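Bolting a table down, and other things I was told would be easy

April 4, 2018
4 min read

I have been looking after one cell at Dirnlow since December, and I still don't believe the setup guide. It says a new table can be brought into service in an afternoon. Whoever wrote that has never had to get a table square between two aluminium rails on carpet. Carpet gives. You level the thing, lean on it once, and you get to level it again.

The grippers in this cell are hand-held, one for each hand, and the sales pitch from Haltero is that people power makes the whole arrangement simpler. Maybe. What I've noticed is that the fussing has moved from the arm to everything near it. The mounting plates work loose. The cables want to be wherever your feet are. Last month I logged 389 minutes on this cell and over 690 on everything I had to fix before I could start on it, and I'd bet the second number is low.

So my routine has become very dull. I check the plate screws before each session with a proper driver, never fingers. I run the cable off the side of the table and give it enough slack that a full reach doesn't tug at the gripper. Then I do a dry run with one grey basket and something soft and crumpled inside it, usually packaging. Crumpled plastic is a nuisance to grip, and I'd rather find a sticky jaw on a bit of wrapper than on a job somebody cares about.

The guide wants a calibration block for this step. Ours is part number 3010, it costs more than my bike, and I'm yet to see it catch a fault the wrapper missed. Xia, the logging software, disagrees with me and puts up a warning every time I skip it. I click through the warning.

I'm told the next version of the plate has a locking washer. I was told that about this one too – the washers came in a separate bag, and four of them were the wrong size.

Left gripper up at the basket, right one across the table, wrapper inside:

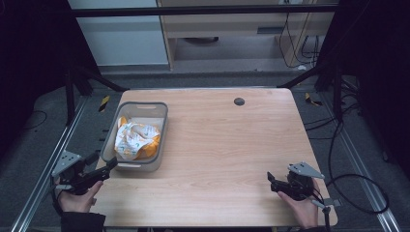

Related posts
Plenon's cable clips, six weeks on
Why I stopped trusting the torque chart
Levelling feet: a grudging review

Contact | Copyright 2018 | Back to top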